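Accueil | Guides | Rangement | Contact
Imprimer cette page | Envoyer par e-mail

Section 4 – Ranger les bols sur l'étagère Stillirik

J'ai repris cette section après vos messages, et j'en ai profité pour raccourcir !

1. Posez l'étagère au fond du plan de travail, bien au milieu, et vérifiez qu'elle ne bascule pas.

2. Étalez tous vos bols devant elle avant d'empiler quoi que ce soit – on voit tout de suite lesquels vont ensemble.
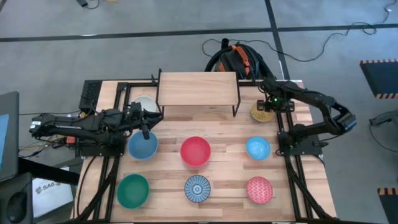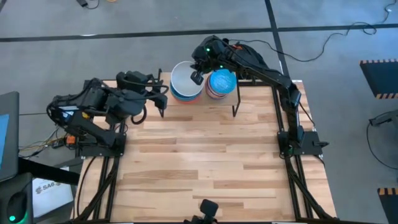

Bols et étagère, sur le plan de travail en bois

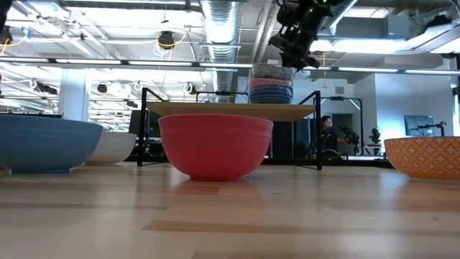

Ngaio McKinnon
Rédactrice des guides, Ovier

3. Commencez chaque pile par le bol le plus large. Moi, je fais deux piles côte à côte (une seule, très haute, me rend nerveuse).

4. Emboîtez les suivants sans forcer. Si un bol coince, sortez-le et essayez l'autre pile.

Note : mélangez les unis et les motifs comme ça vous chante, seul le diamètre compte.

Attention : ne tirez jamais un bol du milieu ! Soulevez d'abord ceux du dessus. Et laissez bien 100 mm libres au-dessus des piles, sinon vous allez cogner les bords.

5. Essuyez le plateau avec un chiffon sec.

Dernière mise à jour : lundi 19 février 2024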